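The Window You Stop Seeing
4 September 2018

Every house has one window that does most of the work. Ours, on the upper road in Omthorpe, looks out over a scruffy line of shrubs, and for the first 8 years we lived there I don't believe I gave it more than a passing wipe with my sleeve. Then one wet June I sat down beside it with a cup of tea and a bad cold, and I looked at the thing properly for the first time (the view, I'm sorry to say, was mostly smears).

So I went and asked people who know about windows. At Hineck, the little hardware store by the bridge, I was told to forget the sprays and start with the frame. Dark frames are lovely in a room with pale walls, they make the greenery outside look like something you hung up on purpose, but they do show every bit of dust, and the dust ends up on the glass the minute it rains.

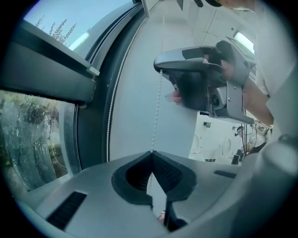 Blind cords were the next thing, and I could go on about them all afternoon. A beaded chain gathers grime between the beads, and the way to get it off is an old cotton sock, slightly damp, pulled slowly from top to bottom – twice if you cook a lot. While you're there, look at how the chain hangs. If there are small children in the house, it wants fastening to the wall, well up out of reach, and Hineck will sell you the bracket for 2 dollars.

As for the glass, I had been quoted 700 for new panes and talked myself halfway into it! A bucket of warm water, a drop of dish soap and a decent squeegee saved me the money. I do ours on a gray morning now, when the sun can't dry the suds into stripes, and I leave the outside until the shrubs have been cut back, usually after the second week of June.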